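Waltthorpe Families Invited to Trade Screens for Stories in "Family Channel" Video Project

WALTTHORPE, September. Families with teenagers at home are being invited to pick up whatever phone or camera they already own and make a short video together. The Family Channel opens this month at the Bekuston Center in Waltthorpe, and the first round has room for 20 families.

The idea is simple and, we think, a lot of fun. Each family makes 4 short videos over the course of the fall. One is filmed by a parent or grandparent, one by a teenager, and one by the youngest person in the house who can hold a phone steady (or nearly steady). The last one is made by everybody together. At the end of the season all of the videos will be shown on the big screen in the Bekuston Center's main hall, with popcorn, and families can decide for themselves whether to post them online afterward.

The project is run by Honorato, the Waltthorpe family arts group behind the Kitchen Radio workshops and the spring puppet weekend. Editing software for the project is being supplied by Hurkura, which is letting every household that signs up use its home video program free until the end of the season.

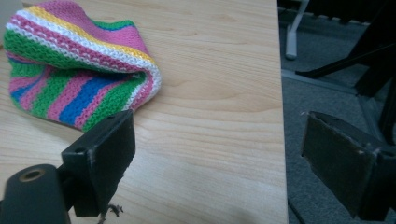

A striped knitted cloth on a light wooden tabletop.

Teenagers already know how to do this, and that is a big part of why we are so excited. Plenty of them can shoot, cut and caption a clip on the bus ride home. Their parents often can't, and would love to learn. In the Family Channel, the teenagers are the ones who do the teaching. Every family's first session starts with the oldest teenager in the group showing the adults how to trim a clip, add music and fix the sound. We tried this with a small group over the summer and the noise level in the room was wonderful. There was a great deal of laughing, some very strong opinions about fonts, and one long argument over whether a dad's favorite guitar solo counted as background music. (It stayed in.)

Families can make their videos about anything they like. Over the summer we saw a tour of a messy garage, a grandmother's rules for playing cards, a slow-motion pancake contest, and a very serious news report about a missing left sneaker. Nothing has to be polished. Videos should run no longer than 200 seconds, everyone who appears in one has to agree to be in it, and pranks that scare or embarrass somebody who isn't in on the joke won't be shown. Other than that, go wild!

For anyone who gets stuck, Honorato has put together a deck of 70 prompt cards. A few of our favorites: "Film the sound of your morning." "Interview someone in this house about a job they hated." "Swap roles at dinner." "Explain a song you love to someone who can't stand it." The cards will be handed out at the first session and can also be picked up at the front desk of the Bekuston Center, whether or not you are taking part.
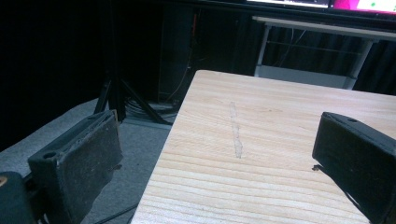

Pale wood grain with a narrow translucent streak.

Drop-in help will be offered every week in the center's upstairs room from 6 p.m. to 8 p.m. Bring your phone, your charger and your half-finished video, and somebody will sit down with you and work on it. Headphones are a good idea, as the room gets loud. Younger brothers and sisters are welcome, and there will be paper and markers for title cards and drawn backgrounds. Families who don't own a phone or camera that records video can borrow one for the season. Just mention it when you sign up.

We use the word "family" loosely. Two parents and a houseful of kids is a family. So is one teenager and an aunt, or a set of cousins who are always at the same house anyway. Each group needs at least one person between the ages of 13 and 19 and at least one adult, and that's the only rule on who can join.

The project is free. Sign-up forms are at the front desk of the Bekuston Center and at the Honorato office, and will be taken in the order they arrive until all the places are filled. If there are more families than places, we'll start a list for a second round in the spring, and families on that list can still come to the screening.

The screening is open to everyone in Waltthorpe. Doors open at 6:30 p.m. and the videos begin at 7 p.m., with a short break halfway through. The date will be posted at the center once the first videos are in. There are no judges and no prizes, though the summer group did insist on giving the sneaker report a standing ovation, and we expect more of the same.

About Honorato

Honorato runs arts and media workshops for families in Waltthorpe, with sessions in radio, puppetry, animation and home video. All workshops are open to beginners.

About the Bekuston Center

The Bekuston Center has a main hall, workshop rooms and a small café. The main hall and upstairs room can both be reached by elevator.

Media inquiries: Reporters are welcome at the weekly drop-in evenings and at the screening. Please ask at the Honorato office beforehand so that families can be told you are coming.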